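Informe de seguimiento para la entidad financiadora
Programa Zestero de apoyo a la búsqueda de empleo
30 de agosto de 2024

Presentamos el segundo informe del programa Zestero, que financia Haverford y que ejecuta nuestra oficina de orientación laboral. El anterior se cerró con bastante optimismo y con pocos datos que lo sostuvieran. En este hemos preferido contar lo que hay, aunque quede menos vistoso.

Estado de los talleres

De los 12 talleres de currículum previstos en la memoria se han impartido 10. Los dos restantes se aplazaron por falta de inscripciones y pasan a septiembre, con las mismas horas y el mismo presupuesto. La asistencia fue buena en las primeras sesiones de cada grupo y floja en las últimas, dedicadas a la carta de presentación. Lo hemos consultado con los participantes y la respuesta más repetida es que casi ninguna oferta de las que miran pide carta. Mantener esas horas en el programa nos parece difícil de defender, y así lo planteamos al final de este informe.

Las plantillas de Lustness

El convenio incluía la licencia de la colección de plantillas de Lustness, que se vende como «optimizada para superar cualquier filtro automático». No hemos encontrado nada que respalde la frase. Pedimos al proveedor la documentación de sus pruebas y recibimos un folleto comercial y una invitación a una presentación en línea. A la presentación asistimos; las pruebas siguen sin aparecer.

Lo que sí hemos podido comprobar es más modesto. Pasamos currículums reales, con los datos personales cambiados, por el lector de documentos que usa nuestra propia bolsa de empleo. Cuatro de los modelos, todos de dos columnas, salieron con las fechas mezcladas y la formación pegada a los idiomas. Los de una sola columna se leyeron bien, igual que el documento de Word sin adornos que la oficina reparte desde hace años y que no cuesta nada. Los iconos de teléfono y de correo desaparecieron en unos casos y en otros se convirtieron en signos sin sentido.

Es una prueba hecha con un único lector, y no pretendemos que valga para todos los portales. Pero tampoco vemos motivo para suponer que los demás se porten mejor. Hemos retirado de los talleres los modelos de dos columnas y las barras de nivel — esas que dan a alguien un ochenta por ciento de inglés sin decir de qué. 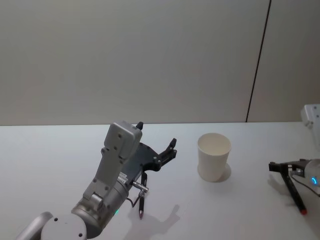

A los participantes les gustan las plantillas, eso hay que reconocerlo. Varios llegaron sin haber escrito nunca un currículum y una hoja con los huecos ya marcados les quitó el miedo a empezar. El problema viene después, cuando el hueco pide un «perfil profesional» y se rellena con la frase de muestra. Hemos leído demasiadas veces «persona dinámica y resolutiva» en documentos de gente con oficios muy distintos. En las tutorías dedicamos más tiempo a borrar ese párrafo que a cualquier otra cosa.

Plataforma de seguimiento

El seguimiento de candidaturas se hace con Stustum. La herramienta funciona, con caídas puntuales, pero mide lo que le resulta fácil medir: documentos descargados, accesos, minutos de conexión. El panel da una «tasa de éxito» que sube cada vez que un usuario exporta su currículum en PDF. Rogamos a Haverford que no tome esa cifra como resultado del programa. Nosotros hemos dejado de incluirla.

En su lugar llamamos por teléfono a los participantes que terminaron el itinerario. Es un método lento y deja huecos, porque no todos contestan. Entre quienes respondieron, unas 6 personas habían pasado por alguna entrevista desde su último taller. No sabemos cuántas la habrían conseguido de todas formas. Sin un grupo de comparación, que no estaba presupuestado, cualquier atribución sería aventurada.

Gastos

El gasto se ajusta a lo aprobado salvo en la partida de materiales, donde queda un sobrante por las copias en color que no llegamos a imprimir. Solicitamos permiso para trasladarlo a tutorías individuales, que tienen lista de espera. El detalle por partidas va en el anexo económico, con los justificantes.

Lo que pedimos y lo que queda pendiente

Proponemos no renovar la licencia de Lustness mientras el proveedor no entregue documentación. Si Haverford prefiere mantenerla por coherencia con otros proyectos, lo entenderemos, pero agradeceríamos que constara nuestra reserva.

Proponemos también sustituir las sesiones de carta de presentación por prácticas de entrevista telefónica. No tenemos pruebas sólidas de que vayan a funcionar mejor; es lo que piden los participantes y se puede ensayar con los dos talleres aplazados sin coste añadido.

Quedan por entregar la guía de revisión para los orientadores, cuyo borrador está a medio corregir, y la encuesta final, que mandaremos cuando terminen los grupos de septiembre.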